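# How a Radio Show Gets Made

Music on the radio or on a music website doesn't pick itself. Somebody chooses every song.
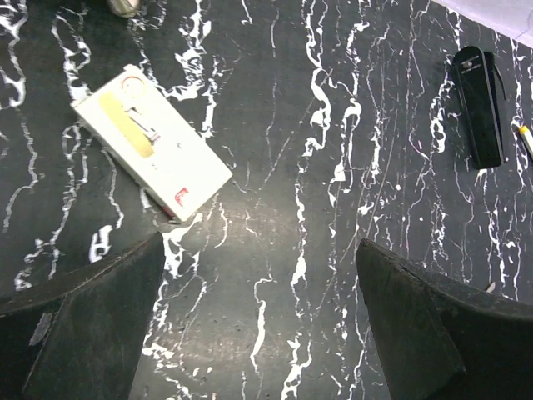

## Picking the songs

Gus Calloway makes a show called Grimisis. It goes out every Tuesday at 8 in the evening on a small station named Endix. He plays music from lots of countries, mostly songs with drums and horns in them.

Gus owns 257 records. Before each show he pulls out a big pile, listens to the start of each one, and puts most of them back.

## Putting them in order

A person who plays records for other people is called a DJ, short for "disc jockey." The disc is the record.

A DJ thinks about speed. The speed of a song is measured in beats per minute, or BPM. Tap your foot along to a song for one minute and count the taps - that number is close to the BPM. If a slow song comes right after a very fast one, it can feel like a bump. So Gus moves up a little at a time.

## Blending

Gus has two turntables. While one record plays out loud, he listens to the next one in his headphones. Then he turns the first one down and the second one up. For a few seconds you hear both. This is called a mix.

## Guests

Each show has one guest. In October it was a band called Benavides, with 6 players. They came from Stakthorpe by train and played two songs live in the studio.

## Try it

Pick five songs you like. Write down which are slow and which are fast, then put them in an order and play them for someone at home.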